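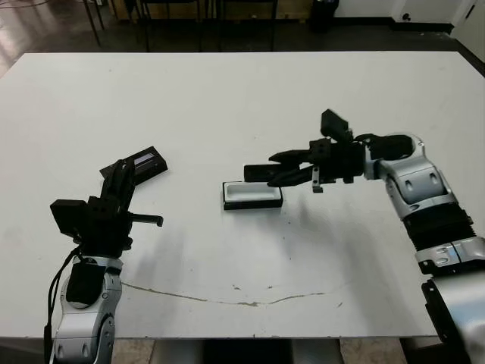
双臂作业规范这类文件，我这两年读得越来越慢，也越来越不信。上个月Sturnero把他们的《双臂桌面作业良好实践》发了过来，第2版，正文18条，让我们这种做第三方验收的人提意见。我读到第三条就停住了："单臂持物时，另一臂应处于安全待机状态。"什么叫待机？像盒子合盖这种活，左爪夹着黑色的盖子斜举在桌面上空，右爪的两根手指就悬在那个小托盘的右上方，离得很近。按我的理解，右臂这时候是在干活，哪怕它什么都没夹。按字面抠，它又是"另一臂"，应该待机。待机的姿态是什么，离工件多远，能不能进入对方的工作区，条文一个字没写。写规范的人大概觉得大家都懂。

我不反对规范。没有规范的现场我待过，在Rorville，一间大屋子三个班次，三个班次三种做法，交接的时候靠喊。那种地方你拿到的记录基本没法比较，同样叫"合盖成功"，早班指盖子扣到底，晚班指盖子放上去没掉下来。所以有人愿意坐下来写18条，我先说声辛苦。但写了以后能不能用，是另一回事，而且我觉得业内对这"另一回事"太客气了。

先说我手里的数。Sturnero随文件给了一批执行记录，1196段，说是按规范做的。我们这边两个人各自独立判，判"合规"或"不合规"，判完一对，有474段意见不一致。我的同事比我年轻，眼神比我好，脾气也比我好，所以不能赖谁不认真。我们后来把不一致的段落拿出来一条条对，吵了两个下午，吵完的结论很没意思：大部分分歧跟机器人做了什么没有关系，都卡在条文的某个词上。

比如"接近"。规范里"接近阶段速度应降低"。从什么时候算接近？我的同事以爪子开始往下走为起点，我以手指张开对着工件为起点，两个人差出好长一截。再比如"对准"。第七条写"夹爪应对准工件后方可闭合"，听着很像样，可是从腕部的视角看过去，工件的长轴经常是略微歪着的，上头往左偏一点，下头往右偏一点，两根手指张得够宽，照样能把它框在中间。这算对准了还是没有？我说算，因为夹爪有余量。同事说不算，因为条文没提余量。他说得对，条文确实没提。

你要是去问起草的人，多半会得到一句"操作人员自行判断"。那我就要问了，既然自行判断，写它干什么。规范最不该做的就是在最要紧的地方把笔交还给现场，然后在无关紧要的地方写得特别细。第二条光是讲文件夹怎么命名就写了半页。
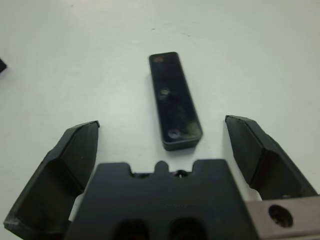
"工件表面应无影响识别的因素"

第五条的原文就是上面这句，我抄下来当小标题，因为它最能说明问题。

做过视觉的人看到这句应该都会笑一下。黑色的亮面塑料件放在浅色桌子上，轮廓是清楚，可表面会反光，这里一块灰亮，那里一道黄绿，靠一头再来一个红褐色的小点，你都说不准那是反上去的还是件上本来就有的。孔也一样，一个带着浅灰的圈，看得明白，另一个凹处只有一点点微光。请问哪个算"影响识别的因素"？反光是环境造成的，颜色点也许是工件造成的，条文没分，一概"应无"。那么亮面黑色件这一整类东西，严格说就不能上桌了。

Sturnero的回复我转述一下，意思是"应无"在这里理解为"尽量减少"。好，那就写尽量减少。可一旦写成尽量减少，就又没法验收了。我不是故意刁难，我干的就是验收，我需要一个能判"否"的句子。永远判不出"否"的条文，贴在墙上当标语可以，别放进附录让我签字。

我提的改法很土：规定灯怎么摆，规定每换一种件先各个方向放一遍，记下哪几个朝向识别不稳，记录跟着这批数据走。别去要求工件表面怎么样，表面你管不了。对方说这样太费工。费工是真的，我承认。不过他们文件命名写了半页，那个也费工。

顺带说桌面。第六条要求"作业台面清洁、平整、无标记"。我去过的地方，没有一张用过的桌子符合这一条。白桌面用一阵子就有划痕、小坑、黑点，长的那种能拖出一道弯弯的弧线，横过大半张桌子。按条文，这张桌子该换。换了以后呢？新桌子再用一阵子，还是这样。现实里大家都不换，检查表上照样打勾。我看过的每一份检查表，台面那栏都是勾，整整齐齐，一看就是一口气打下来的。

这种勾比没有检查表更糟。没有检查表，我知道我什么都不知道；有了这列勾，下一个看数据的人会以为桌面真的是干净的，然后把一道划痕当成线缆，或者更麻烦，模型把划痕当成了定位的参照，换张桌子就不会干活了，大家查半个月查不出来。我见过类似的事，细节不方便写，反正最后背锅的是标定。

比较合理的写法，Myung那边的内部文件里有。我跟他们没什么交情，文件也不是处处都好，后半本明显是从别处搬来的，章节号都没改。但台面那段写得老实：台面允许有使用痕迹，开工前拍一张空台面存档，痕迹有明显变化时重新拍。就这么两句。能执行，能核对，出了事能翻旧账。我当时看了挺舒服的，还专门跟同事说，写这段的人肯定擦过桌子。

左手右手，谁让谁

回到开头那个"待机"。我后来认真想了一下，问题出在这份规范是从单臂的文件改过来的。痕迹很重，很多句子把"机械臂"替换成"任一机械臂"就完事了。单臂的世界里只有干活和不干活，两条臂就多出来一大片灰色地带：一条臂夹着盖子斜在托盘上头，托盘的左端被盖子和夹爪遮住了，只有右端完全露着，另一条臂空着手停在边上，指尖并得很近。
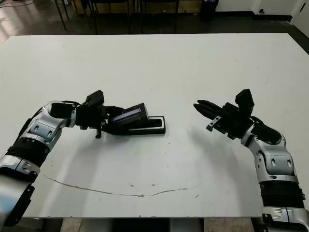
这时候谁有优先权？如果空着的那条臂要过来扶托盘，夹着盖子的那条是停、是退、还是继续？操作员之间有默契，可默契不能写进验收单。第九条说"双臂动作应协调"。协调，又是这种词。我有一阵子在本子上记这类词，协调、适当、平稳、合理、必要时，后来不记了，记了生气。

更具体的麻烦在遮挡。头部视角下，夹爪和手里的件会把底下的东西盖掉一截，很正常，躲不开。那么"合盖前应确认托盘位置"这一条，是靠哪个视角确认？只看头部，被盖住的那一端你就是看不见；看腕部，又要看它那时候朝哪儿。规范只写"确认"，谁确认、用什么确认、看不见怎么办，全都没有。我们那474段里头，跟这一条有关的吵得最久。同事的标准是"任一视角可见即算确认"，我的标准是"执行动作的那条臂对应的视角可见"。我现在仍然觉得我的好一些，但我没办法说条文支持我，因为条文谁都不支持。

Siltach做培训的人给过一套口诀，叫"先看后动，动前再看"，现场贴得到处都是。口诀本身没错，就是没法拿来判。你看一段记录，臂停了一下，它是在"再看"，还是操作员走神了，还是网络卡了？记录里都是一样的停顿。有人据此提出规定最短停顿时间，我是反对的。一旦规定了时间，大家就会去凑时间，停满了就走，看没看没人管。我做过的项目里只要有凑数的空间就一定有人凑，这跟人品没关系，考核表长什么样，人就长成什么样。

再说初始状态

第一条我放到最后讲，因为它最短，也最容易放过去："作业开始前，工件应置于规定位置。"

规定位置在哪儿，附录二说见现场图，现场图说以附录二为准。我没有夸张，两处互相指。

位置之外还有朝向。盒体和盖子都是黑的，长条形，分开搁在桌上，中间隔着一小段白桌面，一个斜着，一个差不多横平，你要是没拿在手里翻过，都得想一下哪个朝哪边。这个摆法难度如何，会不会因为左边那件斜着而让左爪好夹一些，现在没人说得清，因为摆放这件事压根没当变量记。Sturnero的记录里"初始状态"一栏填的是"正常"，从头到尾都是"正常"。 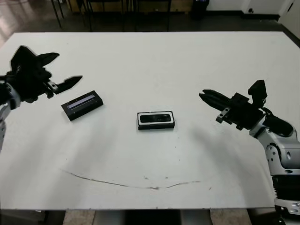 开工前后最该记却最少有人记的：两件东西各自怎么摆，朝哪边

我在意见里写的建议是，别规定位置，规定怎么报告位置。随便摆，摆完如实记：两件各在台面哪一块，长轴什么角度，哪面朝上，夹爪起始是张是合。张得很开的和并拢的，起步动作肯定不一样，放在一起算成功率我觉得是糊涂账。对方回信说会"在后续版本中予以考虑"。我干这行的时间够长，知道这几个字怎么翻译。

有读者可能要问，既然这么看不上，干吗还签。我没签。我在验收意见那一页写的是"有条件接受"，条件列了五条，其中四条就是上面讲的这些：待机、表面、台面、初始摆放。第五条是请他们把"协调"两个字删掉，删不掉就解释一下，解释不了就附一段他们自己认为不协调的记录，让我看看反例长什么样。

最后这个要求我是认真的。一份好实践文件，正面的话写得再漂亮，都不如放几个"这样不行"的例子进去。我翻遍那18条，一个反例都没有。对方说放反例影响观感，客户看了不好。我理解，文件也是拿去给客户看的。那就分两本，一本给客户，一本给干活的，反正目前这本干活的人也不看，我问过几个操作员，有一个连文件名都说错了。

七月他们说会出修订稿。到时候我把改动逐条对一遍再写，要是第三条的"待机"还在原地没动，那一篇会短很多。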